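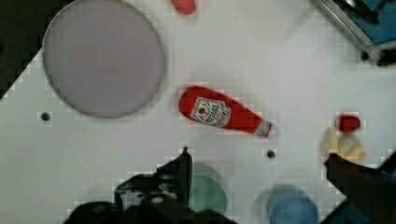 Wovance 博客 > 现场与人 > 分享讲稿
6月 | 文:Hiwot Habte

(开场先别放片子,等后排坐下来再讲。)

大家下午好!我是 Hiwot,在 Dutau 做厨房运营,就是管备餐间的那个人。今天主办方给的题目特别大,叫“自动化与未来的工作”,我看了半天,觉得自己讲不了未来,就讲讲我们备餐间这一年吧。

先说背景。Dutau 给几家公司做员工餐,备餐间里最没人爱干的活是什么?切菜还有人抢呢,手艺嘛。没人爱干的是“归位”:盘子、碗、调料瓶、剩下的水果,从台面上一件一件拿起来,该放哪儿放哪儿。我翻过排班系统,光是去年一个季度,归位这一项就记了3,634次。当时我盯着那个数字,心想这都是大家弯腰弯出来的呀。

(停一下,让他们笑。)

后来我们跟 Wovance 合作,项目内部叫 Lencho。第一步是在他们的练习台上教机械臂认东西、抓东西。我第一次去看的时候挺失望的,说真的,我以为会看到一个厨房,结果是一张白桌子,上面摆着盘子、碗,还有一瓶番茄酱。我们组里的大姐跟我一块儿去的,看了两分钟,说:“它拿瓶子的样子像我女婿。”这句话后来成了全组的口头禅。

但是站久了就看出门道了。瓶子横着躺,夹爪该从哪边下去?盘子是平的,边又薄,怎么捏?碗是夹边还是托底?这些问题我们从来没想过,手自己就会。工程师问我们怎么拿,我们九个人给了九种答案,还吵起来了!
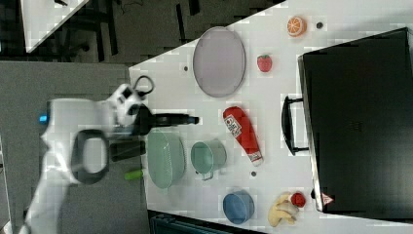
吵完以后我才明白,我们组里最值钱的东西从来没写下来过。比如酱料瓶用完要盖子朝哪边放,老员工都知道,新来的全靠挨说。为了教机器,我们头一回把这些一条一条写成了卡片。现在新人入职第一天就发卡片,上手快多了。这个好处合同里可没写。

(这里慢一点讲,下面是重点。)

讲讲人的变化,好的坏的都讲。

班次变了。以前晚班要留3个人收台面,现在留2个,第三个人挪到早上备料。听起来挺好对吧?可是有一位同事家里孩子早上要送学,晚班对她才是好班。这件事我们处理得很慢,排班表改了好几版她才满意。我要是重来一次,会先问人,再动表。

工种也变了。机械臂旁边得有人看着,抓歪了要扶正,卡住了要按停。我们一开始管这叫“看机器的”,大家都不愿意去,觉得像被发配。后来改成轮岗,每人一小段时间,还加了岗位津贴,气氛才好起来。名字到现在也没起好,你们谁有主意会后告诉我!

还有一个我没料到的:聊天少了。以前收台面是大家最能聊的时候,手里有活,嘴闲着,谁家搬家了、谁腰又疼了,我都是那会儿听来的。活儿一分出去,这段时间就散了。我们现在每天下午三点一起喝茶,算是补一补,味道还是不太一样。

(如果有人问裁员:直接回答,没有裁,但是有一个离职的岗位没有再招。别绕。)

(如果有人问 Kultorness 那边的分店:设备还没进场,先做卡片,先跟班组谈。细节让 Wovance 的同事接。)

最后给正打算上这类项目的同行提个要求,带着一线的人去看练习台,早点去,趁流程还没定死的时候去。我们是第二个月才去的,我觉得晚了。瓶子怎么放、碗怎么摞,他们看一眼就能挑出毛病来,而且挑得特别开心。

好,我讲完了,大姐今天也来了,坐第三排,有问题可以直接问她。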